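Section 4: Getting your Jelov plug-in timer set up

Okay, you've got the timer out of its packet and you've read the safety page (go back and read it if you skipped it, I'll wait). I wrote this part of the guide after setting up way too many of these in my own house, so it's the order I do things in now, with the mistakes taken out. Set aside a quarter of an hour for the first one. The second one goes a lot faster!

What you need: the timer, the little booklet of program codes, a wall outlet that isn't run by a light switch, and one thing to plug in. I always start with a lamp. You can see right away whether it's on, and there's no harm done if it clicks off at the wrong moment.

4.1 Charging and clearing

1. Plug the timer into the wall with nothing plugged into it. The screen will be blank or full of nonsense. Either is fine.

2. Leave it alone for 40 minutes. The small battery inside holds your settings when the power goes out, and it ships almost flat.

3. Press the reset button with a pen tip. It's the tiny sunken one under the screen. Hold it until the screen goes dark and comes back with 12:00 blinking.

Note: If you get the word Err, press reset again. Mine did this twice in a row, then never again.

4.2 Setting the clock

1. Hold CLOCK and tap HOUR until you reach the right hour. Watch for the AM and PM marker, because it's small and easy to miss. I had a porch light coming on at 7 in the morning for most of February before I caught it.

2. Still holding CLOCK, tap MIN. Keep your finger down and the numbers run faster.

3. Let go of everything. The two dots should start blinking, and that means the clock is running.

4.3 Plugging something in

Before you hook anything up, find the watt rating. On a lamp it's usually on a sticker near the bulb socket. Add up everything you plan to run off one timer, power strips included, and keep the total under 1,000 watts.
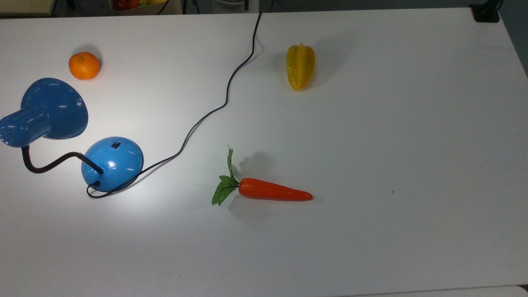

1. Switch the lamp off at its own switch, then plug it into the front of the timer.

2. Tap MODE until the screen says ON. Now turn the lamp on at its own switch, and leave it that way from here on. The timer can't do a thing with a lamp that's switched off (this is the one I get asked about most).

3. Tap MODE again for OFF. You'll hear a click and the light should go out.

4. Tap once more for AUTO. Your programs only run in AUTO.

Caution: No space heaters, no irons, nothing that gets hot and could be left covered. Don't plug one timer into another, either. And keep cords where people won't trip on them or pinch them behind a bed frame.

4.4 Your first program

1. Press PROG. The screen shows 1 ON.

2. Set the hour and minute the same way you did the clock, but without holding CLOCK.

3. Press PROG again for 1 OFF, and set that time too.

4. Press CLOCK to get back to the main screen, and check that you're still in AUTO.

You can store up to 200 programs, which is a wild number for a bedside lamp! I use three. If you'd like the lights to wander a bit while you're away, turn to the code booklet and enter 106, the vacation setting. It shifts each on and off time by a few minutes every evening.

Note: If you bought the Gerkia twin pack, each timer keeps its own clock and its own programs. Setting one does nothing to the other, so go through 4.1 to 4.4 again for the second. The older Jaruter model has no AUTO screen, just a slider on the side, and it's covered in Section 7.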